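Fidwood opens its doors on hand-taught robots — paper cups first

Cups this month, lids in February if all goes well 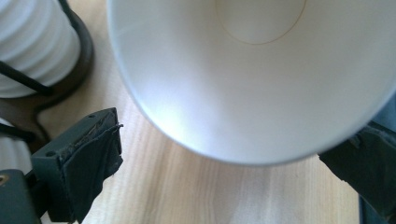

How do you teach a robot a job without writing code for every move?
A person does the job by hand, over and over, holding a tool shaped like the robot's own fingers. The movements get recorded and a program learns from the recordings.

That is the short version of what's going on at Fidwood's workshop in Moodley, where a small crew has been picking up cups since early morning. Pick up, move, set down, reset. Then again. The company showed the setup to local press before lunch and has put out its first numbers.

So far 2,543 demonstrations recorded. Of those, 1,651 done with the hand-held gripper, the rest by remote control, with an operator driving a full arm from a desk across the room. After checking, 1,273 of the hand-held ones were kept for training. The others were thrown out — bad grips, dropped cups, a few where the operator simply forgot to press stop.

Plain white paper cups are the main item, no printing on them. They're light, they tip easily and they crush if you squeeze too hard, so a person's feel for the grip matters a lot. The gripper has two fingers that come in from either side of the cup, with black pads on the inner faces. On one finger the pad is already frayed along the top, a strip of it peeling away at the corner. Fidwood says pads are a running cost and it is trying a tougher material from supplier Gradonora.

Other things share the table. White ribbed pieces, one with a black wire stand around it, stood off to the side of the cup on a pale wood tabletop. The company wants clutter in the recordings so the robot doesn't only learn on a bare surface.

Hand-held or remote? Staff were split on it. Remote control gives recordings that match the real arm exactly, joints and all, but it's slow and operators get tired fast. The hand tool is quicker, and new people were doing usable grabs within an hour. Downside is the human arm can do things the robot arm can't reach, and some of those recordings end up in the discard pile too.

Six operators work the table in shifts. Most had no robotics background before they started. Training is one afternoon: hold the tool level, come in slow, don't jerk away after letting go. The last one is teh hardest to learn, according to the crew.

Next stop is Flellcombe, the cafeteria operator that is paying for part of the work. It wants an arm that can take cups from a rack and set them under a drinks machine during the breakfast rush. A trial at one Flellcombe site is planned but there's no date yet, and the company would not say which site. Staff there have been told no jobs are affected by the trial.

Not everything was on show. The trained arm was not run for visitors and Fidwood gave no success rate, saying it wants more recordings in first, especially of cups lying on thier side and cups stuck together. Those are up next on the list.

Lids come after that. Fidwood is aiming for February — thin plastic, hard to pinch, expected to take longer than the cups did.

More when we get it.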